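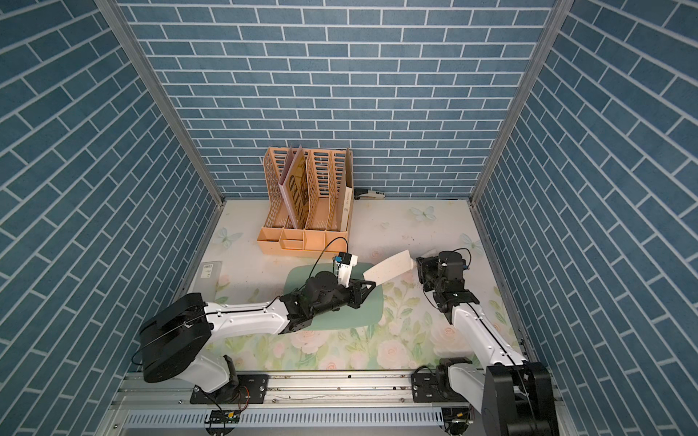 Workshop notes / Finishes

16 March 2026

Third go at the milk paint, and I think I'm finally getting somewhere! Batch 11 went on the pine offcuts this morning, mixed with the Tsakiris powder instead of the old Flondport stuff (which clumped no matter how long I stirred it, and smelled like a barn). Two thin coats, light sanding between. The gray-blue dried paler than I wanted - closer to chalk than slate - so next time I'll add a spoonful more pigment and see.

Aoi Sugiyama stopped by and thinks I'm sanding too early. She leaves hers six hours. I gave mine two and got those little rolled-up crumbs, so okay, point taken.

Floral papers: still want to try the roses under clear wax on the tray for Clirnbridge. Last November's test yellowed at the corners, but that was shellac, so it may not mean much.

Weighed what's left of the powder, 361 grams. Enough for the tray and maybe the small shelf, if I don't spill any again. Stustora order number ends in 2051, receipt is in the blue folder.

To do: label the jars, wash the good brush, cut six more offcuts.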